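Print this thread | E-mail this thread

Home-built tendon arm, month four

shehu_s wrote:
Update on the arm in the shared shop at Priltden. The wrist axis is in and I swapped the fishing line for braided wire. Total spend is $414, which I know some of you will pick at. Over the red and pink practice material I can follow the wire all the way down without losing it, so I'm calling the visual side good enough for now. Next job is repeatability.

nerkham_dan wrote:
Good enough by what measure? You said the same in February about the shoulder, and then it drifted. I like the project, but "I can follow the wire" is you looking at a screen. The controller doesn't get your eyes.

shehu_s wrote:
Fair. I ran 298 cycles on Sunday with no slipped pulley, though. The old line never made it past lunch.

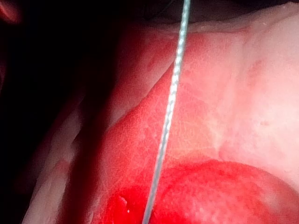
Does braided wire need to be pre-stretched before you tune the joints?
Load it overnight at a bit more than working tension, then re-zero everything in the morning before you touch the gains.

abilio_sarmiento wrote:
Agree on the overnight load. Don't agree that 298 cycles means much. I built one of these with the Stisard pulleys and it was lovely up to 500, then the strands started to go right where the wire bends over the smallest wheel. What's your wheel diameter?

shehu_s wrote:
6 mm on the wrist. It's what fits.

abilio_sarmiento wrote:
Then that's where it'll fray. Go bigger or plan on changing wire a lot.

yu_bench wrote:
I'll stick up for him a little. It's a hobby arm on a shop bench. If he changes a wire every few weekends, who cares? A bigger wheel means a new wrist housing and he only just finished this one.

nerkham_dan wrote:
I care, because the first post says "next job is repeatability." You can't measure repeatability on a cable that's stretching and shedding strands the whole time. Pick one. Also, is the practice material pinned down or does it shift when the arm pushes on it? If it shifts, your numbers are mush whatever the cable does.

shehu_s wrote:
Taped at the corners. I'll put a dial gauge on the base and post raw numbers, bad ones included. Not redoing the housing until I see a broken strand.

abilio_sarmiento wrote:
Run it past 500 first and then we'll talk.

Print this thread | E-mail this thread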